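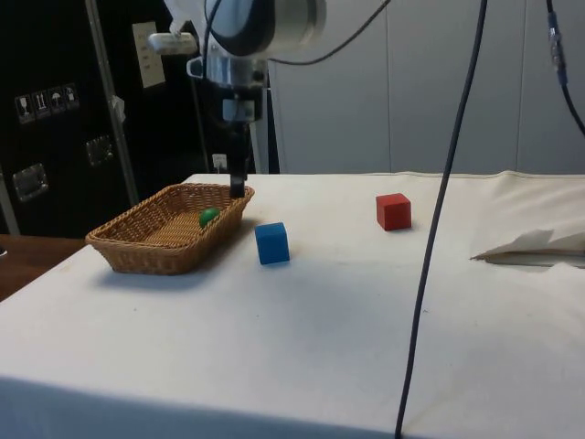

Sturaswood ground station: acceptance testing complete, second antenna to follow

Canel has accepted the first antenna at its Sturaswood ground station and will begin taking customer traffic in February. The station receives data from satellites in low polar orbit and passes it by fiber to the company's processing center. It replaces a leased site whose horizon was blocked to the north by a ridge, which cost several minutes of contact on the lower passes.

The antenna is a 7-meter dish on a Seidel elevation-over-azimuth mount with a tilt stage under the azimuth bearing. The tilt stage lets the dish follow a satellite through a near-overhead pass, where a plain two-axis mount would have to turn faster than its motors allow. It receives in S-band and X-band. Transmission is in S-band only and is limited to elevations above the local mask agreed with the landowner to the east.

Trernitik supplied the receivers, the modems and the station control software. The receivers sit in a cabinet at the base of the pedestal, and the modems are in the equipment building at the other end of a 400-meter cable duct. The long run was set by ground conditions. A closer building plot was surveyed and rejected when trial pits filled with water.

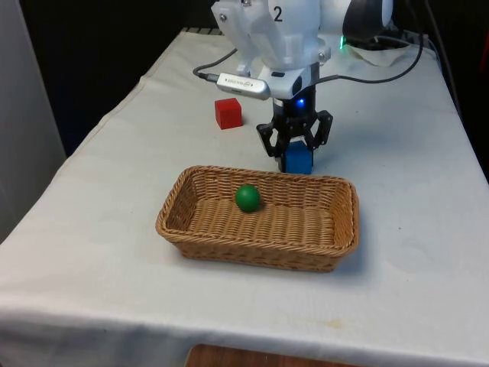

Acceptance consisted of 152 tracked passes, including night passes and passes in wind up to the operating limit. For each one the test team compared the commanded pointing angle with the encoder reading and logged the signal level against the predicted value. A pass was counted as failed if lock was lost for longer than the modem's reacquisition time while the satellite was above the mask.

Seven passes failed. Four were traced to a stale set of orbital elements, which the scheduler had loaded from a cached file after a network restart. The scheduler now refuses any element set older than a limit set by the operator and raises an alarm in its place. The other three were caused by a loose connector on the X-band downconverter. It was replaced and the same satellites were tracked again without loss of lock.

"The pointing model held up well, and the faults we found were in the parts around it," said Kerstin Rieger, who led the test team for Canel. "I would still like a full winter of thermal data before we tighten the error budget."

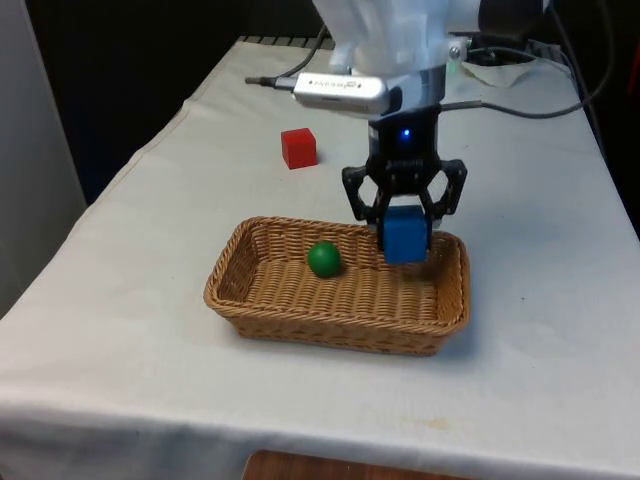
Blue cube in the gripper, with the green ball in the basket below.

The thermal question concerns the reflector. Its panels were aligned in mild weather, and the surface error in hard frost has so far been taken from the manufacturer's model. Canel has fitted temperature sensors to the backing structure and will repeat the radio-star measurements each month. If the loss in X-band is larger than modeled, the lowest-elevation passes will be scheduled at a reduced data rate.

Power comes from the local grid with a diesel generator as backup. A battery unit carries the control equipment until the generator is up to speed, and will also drive the dish to its stow position if the generator does not start. The stow sequence was tested twice with the grid supply isolated. Heating for the subreflector is not on the backup circuit, so snow build-up during an outage remains an accepted risk.

Site work on the second antenna pad has been approved. The pad is the same design as the first, with 2,000 millimeters of reinforced concrete over compacted fill, and the duct to the equipment building already has space for its cables.

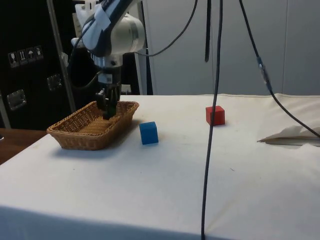
The second antenna will use the same mount and receiver chain, with Ka-band reception added. Oluf Juhl, station manager at Sturaswood, said the feed design has not been frozen and that the order will be placed once the Ka-band rain loss figures have been reviewed. Until then the site will run on one antenna, and overlapping passes will be settled by the priority order in each customer's contract.

Customers moving from the leased site should send updated frequency plans and test vectors to the Canel scheduling desk before their first booked pass. The interface to the scheduler is unchanged. Station coordinates and the new horizon mask are in the revised interface document, issue 7.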